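**Zoning project, write-up so far (3 Sep 2025)**

Topic: can a town tell people they can't live in a backyard cottage? We picked Filton. The rule there changed in May and says any second dwelling has to sit on a lot of 3000 square feet or more, with its own sewer hookup. Before that, nothing on lot size at all.

Went through 28 permit files. Only 3 were approved under the new rule. Most of the rest got stuck on the hookup, a few on setbacks. Some files had pages missing so teh reasons are partly a guess.

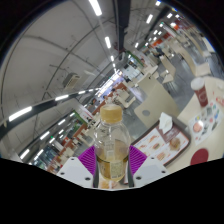
*Fig. 1. Clear bottle with amber liquid, small label at lower right.*

Mellar, next town over, went the other way. No lot minimum, shared hookup OK, height limit only. Didn't get their denial numbers yet, asked twice.

Survey: 70 replies. Renters mostly for cottages, owners split. Question 4 was worded badly, dropped it.

Still to do: map of lots under the minimum, fix the refernces, compare fees in both towns.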